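Budgeting for a second pair of hand-held grippers — buy now or wait?

Posted in: Equipment and Purchasing
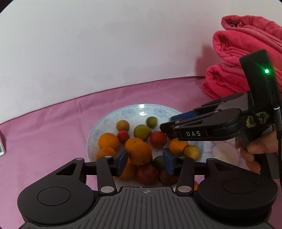

We are a small team and I have to put in an equipment request before the end of March. At the moment we have one pair of hand-held grippers and use them for tabletop picking, mostly mixed fruit in a bowl. Citrus, apples, small stuff, all piled up together. One person works the pair and everyone else waits, so I would like a second pair.

I have a quote from Donivier for the grippers and another from Saraç for a bundle with spare fingers and cables. Donivier is cheaper on paper but lists pads, cables and the carrying case as separate lines. Saraç wants 376 pounds for the spares kit alone. I have never had to plan for this sort of thing before. The first pair was already here when I joined.

What I would like to know:

How many spare pads should I budget for if the main job is soft or round items?
Is a service plan worth having for something this size?
Should I ask for a second pair at all, or spend the money on parts and keep the one pair running all day?

Total I can ask for without a second signature is limited, so I can't simply tick everything.

Urkon

Posted by Gerero

Taking your points in order.

Pads. Treat them as consumables and put them on their own budget line. If you bury them inside the hardware cost, you will have trouble when you want more in the autumn and the hardware line is closed. We paid 39 pounds a set last time and changed them when they went shiny or began to lift at a corner. With fruit you get juice and peel oil on them, so wipe them down at the end of each session. I would put in for five sets for the year and see where you are after that. Check that both suppliers quote for the same pad, as the softer ones grip round things better but wear out sooner.

Cables. Buy spares. A cable that gets pulled over the edge of a table all day will fail long before the metal parts do. Ask what connector it uses. If it is a common one you can get it anywhere, and if it isn't, order two with the grippers so you only pay carriage once.

Pivot pins and fingers. One spare finger assembly for each side is enough for a small team. Ask if the left and right ones are the same part. On ours they were, on a friend's they weren't, and he ended up with two of the wrong one.

Service plan. I wouldn't, for hand-held units. The plan we were offered came to 168 pounds a year and covered postage and labour but left out pads and cables, so it covered the things that hardly ever went wrong. Read the exclusions before you decide.

Second pair. Write down for two weeks how many hours the first pair is in use and how many hours someone is waiting for it. Put that in the request. The people signing it off will want a reason in figures — "we would like another" got ours sent back.

Also budget for the dull things. Fruit has to be replaced every few days, and bowls, table covers and towels need a line as well. We forgot this the first year and it came out of petty cash.

Posted by kestrel_lane

just get the second pair. if one breaks you've got the other. we waited and lost most of a month

Posted by M. at the bench

I agree with most of what Gerero says but not on the service plan. It depends on who does your repairs. If someone on the team is happy with a small screwdriver then skip it. If everything has to go back to the supplier, work out the carriage both ways and the time you are without it, then compare.

One more thing to ask both suppliers is how long they will keep making parts for that model. We bought two pairs at a good price and the following year the pads had been changed to a different shape, so we had to pay for adaptors as well. Get the answer in an email and keep it with the quote.

If you do go for a second pair, buy the same model as the first, even if the newer one is nicer. Mixed spares are a nuisance to store and people will pick up the wrong ones. Label each gripper when it arrives and write the label on the purchase record too.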